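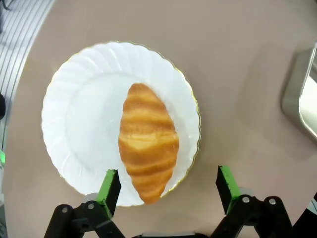
Slide 1: Two grippers, one croissant

Hi everybody, thanks for coming in after lunch (I know, I know, pastry talk right after lunch, bad timing). Leave the wrist camera picture up while people find seats.

I spent a big chunk of the winter putting two grippers through the same set of jobs, and I want to tell you what I'd buy again and what I wouldn't. If you came for math, there's one slide of it and I go through it fast.

Point at the green pads on the fingers. Those pads are what half this talk is about, so get people looking at them early. Then point at the lower tip of the croissant, hanging out past the rim of the plate and sitting between the two fingers. Ask the room: would you close here? Wait for hands. Usually it splits pretty evenly, and the people who say yes have never cleaned flakes out of a linkage.

Slide 2: The setup

Same arm, same table, same wrist camera for everything. Gripper one is the Dellava, two fingers, parallel close. Gripper two is the Nordin, also two fingers but with a softer, fatter pad and a slower close. Controller is the Vavcombe box we've had forever. I didn't touch its gains between grippers, and somebody always asks about that, so say it now.

Each gripper got 100 tries per object. We did pastry, a bread roll, a paper cup and a boiled egg. I'm only showing pastry and egg today, the other two were boring (both grippers did fine, great, moving on).

Slide 3: What counts as a pick

Go slow here! This is where I lost people at the Jirnthorpe meetup.

A pick counts if the thing leaves the plate, stays up for the whole hold, and gets set down in one piece. Crumbs are okay. A dent you can see from arm's length is a fail. Yes, that's a judgment call, and yes, I was the judge, and by the end of the day I was a grumpier judge than in the morning. We shuffled the order so neither gripper got all the grumpy hours.

Slide 4: Pastry numbers

Stock force setting first. Dellava got 43 clean picks. Nordin got 40. So basically a tie, and I was pretty bummed, I'd been hoping for a nice dramatic chart.

Then we dropped the closing force on both by around 30 percent and ran it all again, and the Nordin pulled way ahead. My best guess is that the fat pad spreads the load and the lower force stops it crushing the top layers. It's a guess. I haven't put a force sensor in there yet.

Slide 5: Where the camera bites you

Go back to the opening picture for this one. I love a wrist camera, no calibration headaches with a post across the room, and you see the fingers and the food in one view. But look straight down at a croissant and try telling me how tall it is. You can't, really, and neither could our planner. It would line up beautifully and come down too far.

The plate rim was the other pain. It's a fluted one with a gold edge, very pretty, and our edge finder went nuts over all those ridges. A plain plate would've been easier, but restaurants own fancy plates, so it stayed in the test.

Also mention the dark corners. We crop before anything goes into the detector. I forgot the crop once and lost a whole Tuesday.

Slide 6: Egg

Short one. Play the clip, let them groan, move on.

Slide 7: What I'd buy

For soft food, the Nordin, with the force turned down from day one. For mixed work I'd still take the Dellava, it's quicker and the pads swap out with less swearing. Keep the controller you already know.

If there's time, take questions on the pads. If there isn't, tell them the settings sheet is on the last slide and leave it up while I unplug.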